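Losel Hand Grippers, Pair
Home > Chore Robotics > Hand Tools

In stock. Ships from our Bollberg workshop.

I started making these because I wanted a robot to tidy my bedroom, and I still do! That's the long and the short of it. People write in asking whether the machines can do chores yet, and my answer changes a bit every few months, so I keep it on this page next to the thing I sell.

You get two grippers, left and right, with a squeeze handle on each. You hold them, you do the job, and the recording goes off to train an arm that has the same sort of jaws. It's a funny way to tidy up (you feel like a crab for the first ten minutes) but you soon learn which objects are going to be a nuisance. Mugs are easy. Socks are easy, oddly enough. Anything thin, floppy or slippery takes patience, and if it's hard for me with two good hands and a lifetime of practice, it's going to be hard for the arm.

My favourite test is small bits into a bowl. A packet of wet wipes, a glue stick, whatever's lying about. It sounds like nothing, but you've got a soft thing and a stiff thing, and a rim to clear on the way in.

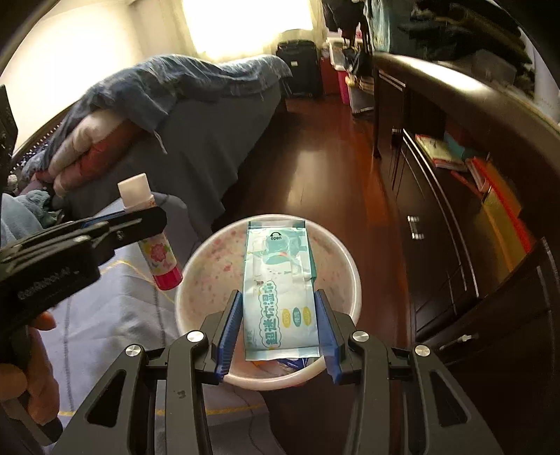 Can a robot put a whole bedroom straight on its own yet?
Parts of it. Picking up and dropping off is coming along nicely, while making the bed and folding clothes still want a person close by.

I ran 100 bowl drops on my Hoshino arm in August, after feeding it 500 recordings, and 80 went in. I was thrilled! Then I moved the lamp and had a much worse afternoon. So if you're after a machine that lets you put your feet up, hang on to your money for now. If you like tinkering and don't mind redoing things, you'll have a lovely time.

What's in the box
Two grippers, left and right
Four spare finger pads
One hex key
Printed setup sheet

Fits: Hoshino arms with the standard wrist plate. Suvham arms need the adaptor, sold separately.

Wipe the pads with a damp cloth and let them dry before use. Please don't put them in the dishwasher, I've tried it and the glue lets go.

Returns accepted within 27 days, pads unused.

Page updated May 20, 2025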